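The return of the deposit bottle

There is a crate in my hallway that I have come to think of as a lodger. It arrived in September, when the town of Nedell brought back deposits on drinks bottles, and it has not been empty since.

The scheme is run by a firm called Clota, which charges you a little extra for your ginger beer and gives it back when you return the glass. My grandmother would have recognised this at once. She would also have wondered why it now needs an app, a password and a map of 221 drop-off points, 2 of which are inside the same car park.

Flosta, the brewery at the bottom of my hill, has taken to it with zeal. Its bottles are thick, brown and heavy enough to stun a burglar, and they go round again after a wash. Mine come home in fours and leave, in theory, every Thursday. In practice I have walked past the Ghaffari corner shop with over 200 pence in unclaimed deposits clinking behind my front door, and bought more.

The shop is good about it. It takes bottles from any maker, in any mood, and pays out in coins, which the children of the street worked out long before I did. My recycling box has never been so thoroughly searched.

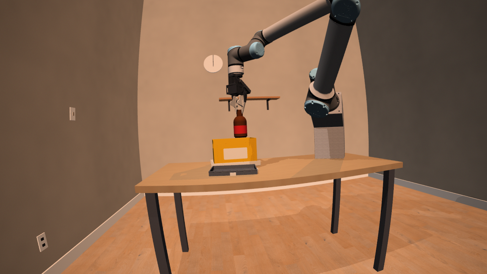

Brown bottle, yellow-orange crate.

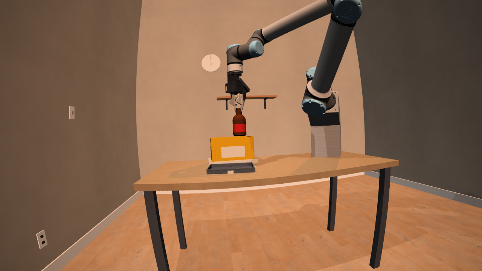 Do you have to rinse the bottles first?

A quick swill with cold water is plenty, and leave the label on.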